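Section 4. Handling Cloth with the Cetalis Hand-Held Gripper

This section applies to kits supplied by Trilambridge after January. Complete Section 3 (Charging and Pairing) before you begin.

1. Hold the gripper by its handle, with the trigger under your fingers.

2. Check that both lenses are clean. Wipe them with the dry cloth from the kit if necessary.

3. Check the code label on the gripper body. The number must match the one entered in the session form.

4. Start a recording and wait for two short tones.

5. Bring the open fingers to a fold or raised edge of the cloth. Close the trigger slowly until the fingers meet.

Note: Thin fabric may bunch between the fingertips. This is acceptable – do not smooth it by hand during a recording. 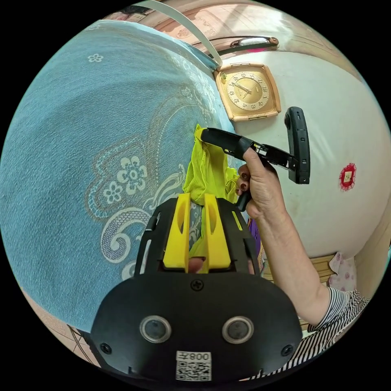
6. Lift the item straight up and pause before moving it sideways. Keep your wrist steady.

7. Lower the item to its new place and release the trigger fully.

8. Stop the recording. Files longer than 158 seconds are divided automatically.

Caution: Do not tighten or remove the screws on the front of the housing. Doing so changes the lens alignment, and the unit must then be returned to the Plestley service desk.

Caution: Keep loose sleeves, hair and jewelry away from the fingers while the trigger is in use.

If a grasp fails, open the fingers and repeat from step 5. After 10 failed grasps on the same item, end the session and report error 583 to your Trilambridge contact.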